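2022-02-28

**Skikow site, Gundum project. Working rules for two-hand gripper sessions, soft goods station.**

Entry made by Eftychia Stefanou. Copy to the station binder. The previous rules page remains in the binder for reference and should be marked as superseded once this entry has been countersigned.

### Purpose

The entry records the review of the working rules for the hand-held grippers as applied to mesh laundry bags. The rules were written for rigid items and were carried over to soft goods without revision. The station has now recorded 3560 episodes on all items. The Gundum agreement calls for 3000 accepted episodes, and acceptance is decided at Pasichnyk's desk, where the reviewers read the log sheet before they open the recording. Several returned episodes had no fault in the motion. The log sheet was incomplete, or the start position did not match the one stated.

The review was therefore limited to three questions: what must be true before an episode starts, when an operator must stop, and what must be written down. Handling speed and grasp strategy were left out. They belong to the task sheets.

### Before the session

1. The operator signs the session line with name, item type and gripper pair. Initials are accepted only where the full name is already on the same page.
2. Both grippers are opened and closed through their full travel by hand. Any catch, scrape or uneven closing is reported before recording. An operator may not loosen or tighten a fingertip screw during a session.
3. Fingertip pads are inspected on the inner face and along all edges. Wear is noted. Residue is noted and removed. If it does not come off with a dry cloth, the pad goes to the bench and the pair is withdrawn.
4. Marker plates are checked for tilt and for scratches. A plate that has shifted is not pushed back by eye. The pair is calibrated again and the calibration number entered.
5. Cables are laid so that neither hand has to lift one to reach the item. Slack goes to the outer side of each gripper. On the floor, slack is to be kept out of the place where the operator stands.
6. The board is placed first and the item second. The item stays inside the board outline unless the task sheet says otherwise.

Item 5 was discussed at length. An earlier draft required all cables to be taped down. This was withdrawn after the trial, as tape on the gripper leads shortened the reach at the near edge of the board and operators began to twist their wrists to compensate. Tape is retained for leads that do not move with the hands.

### Start position for mesh bags

The bag is laid flat with its long direction across the table and its zipper toward the operator. Flat means that the bag is spread out. It does not mean free of creases, and operators are asked not to smooth the mesh again once the grippers have been picked up. Natural folds are wanted in the data. A fold that hides the zipper pull is the one exception and is opened by hand before the start.

The grippers begin level with each other, one at each side of the bag, fingers facing inward and open. Both hands hold still before the start call. The close approach, with the open fingers over the mesh, is made after the call and never before it.

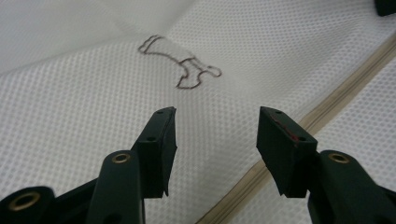
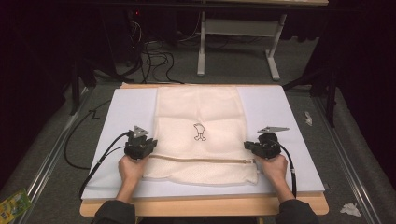
The zipper is to be treated as the reference line for all logging. Operators had been using the printed figure, which is easy to see but is not in the same place on every bag and is absent on some. Where a log sheet asks for "side of contact," the answer is given relative to the zipper: above, below or across. "Near the cartoon" is not an acceptable entry and will be returned.

### During the episode

An episode is limited to 60 seconds from the start call. If the task is not complete at that point, the operator opens both grippers, withdraws them toward the body and calls the end. The episode is logged as incomplete and kept. Incomplete episodes are not deleted at the station under any circumstances. Deletion is a reviewer decision.

The operator stops at once if:

- the mesh catches on a screw hole, an eyelet or the edge of a pad
- a lead comes under tension
- the zipper tape is pinched in a way that pulls the seam
- a second person enters the space between the rails
- the operator feels strain in the wrist or forearm

After a stop, the grippers are set down before the item is touched. Freeing caught mesh with one hand while the other still holds a gripper was common practice on the old rules page. It is no longer permitted. The trigger can be closed without intention, and the leads tend to drag the bag off the board.

Bare fingers may not enter the open jaw of either gripper, whether or not it is connected. The Jostard sheet supplied with the pads gives the same instruction for cleaning, and it has been copied into the station rules so that it applies at all times.

### Logging

The following fields are mandatory for mesh bags. A missing field returns the episode.

| Field | Entry |
|---|---|
| Gripper pair | Number from the handle label |
| Pad condition | Clean, marked or worn |
| Bag position | Centered or offset, with direction |
| Zipper state | Closed, part open or open |
| Contact side | Above, below or across |
| Outcome | Complete, incomplete or stopped |
| Stop reason | Required if stopped |

"Marked" covers scuffs and any stain that remains after cleaning but does not affect grip. "Worn" means that the edge has lost its shape. If an operator is in doubt between the two, "worn" is entered and the bench decides.

The zipper state is to be read at the start call. Two sheets in the last batch gave the state at the end, and the reviewers could not tell this from the sheet itself. The field name will be changed at the next printing to "Zipper state at start." Until then, please write "start" beside the entry.

Corrections are made with a single line through the error, initialed. No correction fluid. Electronic sheets keep the earlier value in the comment field.

### Housekeeping

The floor between the rails is part of the work area and is covered by the same rules as the table. Tissues, wrappers and packaging on the carpet are to be picked up before the next session line is signed. Wipes used on the pads go into the bin beside the bench and are not set down on the board.

Stands and rails are not to be moved for comfort. An operator who cannot reach the board properly should ask for the table to be adjusted, and the change goes into the setup log with the new height. The background beyond the table is left as it is between sessions of the same series. If equipment there must be moved, the series is closed and a new one opened.

### Trial of the revised rules

The revised text was read aloud at the station and then followed for one working series on mesh bags. Operators found the start position clear. The instruction to leave creases alone had to be repeated more than once, as the habit of smoothing the item is strong. The rule on setting both grippers down after a stop was followed without difficulty, though it adds time, and the series plan should allow for this.

One objection was raised and is recorded. An operator considered that the time limit encourages hurried handling of the zipper pull, which is small and lies flat against the tape. The objection is reasonable. The limit is kept for now, on the understanding that incomplete episodes carry no penalty and that this is stated to every new operator during induction. The matter will be looked at again in August together with the general review of limits.

A second point concerned bags with a stiff hem. The hem lifts when the zipper is drawn and may touch the lower side of the pads. This is not a stop condition. It should be logged in the comments as "hem contact."

### Actions

- Reprint log sheet with revised zipper field. Stefanou.
- Add pad inspection to the bench checklist, with the same three terms used here. Bench.
- Send stop conditions to Pasichnyk for wording. Comments are due within 7 days.
- Remove the old rules page from the wall. The binder copy stays.
- Confirm with Jostard whether replacement pads may be fitted singly or must be changed as a pair. Until a reply is received, change both.

Open item: the rules do not yet say what an operator should do if a marker plate is bumped during an episode but shows no visible shift. Present practice is to finish the episode, note it in the comments and calibrate before the next one. This is allowed to continue until the wording has been agreed.

Countersignature pending.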